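Home | Build log | Checklists | Parts | Contact

Hundex arm, bench 5 — gripper inspection
Date: 2025-07-06
Controller: Grundalex. Cycle counter at start: 1,919.

1. Emergency stop latches and drops motor power. PASS
2. Mains lead and strain relief. PASS
3. Wrist cable, full rotation both ways. PASS. Outer sleeve rubbing at the second clip — move clip before next run.
4. Finger fixings, witness marks aligned. PASS

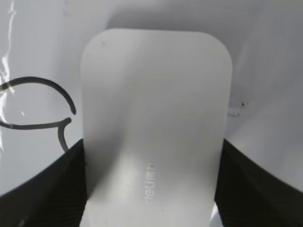
5. Grip force limit. PASS with comment. Limit stays at the value set in May. The test piece is smooth plastic with rounded upper corners, marked "deli", and is to be held between the ridged faces of both fingers. Check the faces for dust before each hold. Reject if the piece creeps during an 8 second hold.
6. Finger pads, wear and adhesion. PASS. Replace both together, never singly.

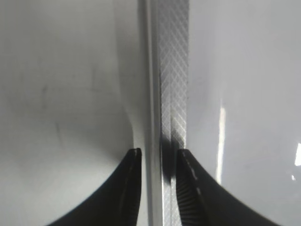
7. Approach speed near metal parts. Limited to 500 mm/min in the Vestia profile. PASS. The older Arroyo profile has no such limit — delete it from the controller.
8. Guard and floor marking. FAIL. Tape lifting at the door side.

Item 8 to be cleared before unattended running. Items 3 and 7 at next service.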